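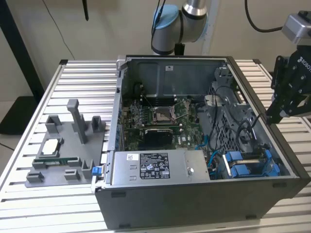

About Caler

Caler is a computer refurbishment company based in Ollholm. We take in desktop computers that offices, colleges and public bodies no longer need, and we prepare them for further use. Machines that cannot be returned to service are dismantled and their parts sorted for reuse or recycling.

The company was founded in May with 26 desktop computers from a single office clearance in Wudow. Our customers now include schools, training centres and small businesses throughout the district, and our workshop on Lau Road has capacity for 2000 machines a year.

Our work

Each delivery is checked against the paperwork and every machine is given a stock number. Storage drives are removed first and passed to our data erasure room, where they are wiped or destroyed according to the instructions of the previous owner. A certificate is issued for each drive.

The machine then goes to the bench. The side panel is taken off and the case is laid flat, so that the board, the memory slots and the drive bays can be reached from above. Dust is cleared from the fans and vents. The power supply is tested under load. Memory modules are tested one at a time, and processors are removed where they are to be replaced or held as spares.

An open processor socket requires particular care. The contacts inside it are easily bent, and a board with damaged contacts is seldom worth repairing. Boards awaiting a processor are handled by their edges, and a socket cover is fitted before the machine leaves the bench. 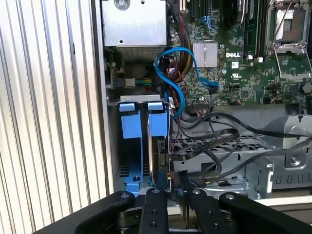 Photograph: Caler, Ollholm workshop

Cables receive the same attention. A data cable that has been pulled tight, or a power lead left resting against a fan, may cause a fault long after the machine has been delivered. Our bench staff check every connector by hand before the case is closed. Drive carriers, brackets and latches are kept with the model to which they belong, as replacements for older office computers can be difficult to obtain.

Spare parts

We maintain a stock of tested parts for the desktop models we handle most often, including Dell office computers. Memory, expansion cards, power supplies and drive carriers are available to repair shops and to schools that look after their own equipment. Parts are supplied with a warranty of 6 months. The minimum order for trade customers is £100.

Donating or selling equipment

Organisations wishing to dispose of desktop computers are invited to write to us with a list of models and quantities. Collection can be arranged within Ollholm and Wudow. We regret that we are unable to accept cathode ray monitors, printers or loose batteries.

Applications for our schools supply list are open until 30th September. Schools already on the list need not apply again, but should tell us of any change of address or contact details.

Visits to the workshop are by appointment only. Deliveries should be brought to the rear entrance on Lau Road.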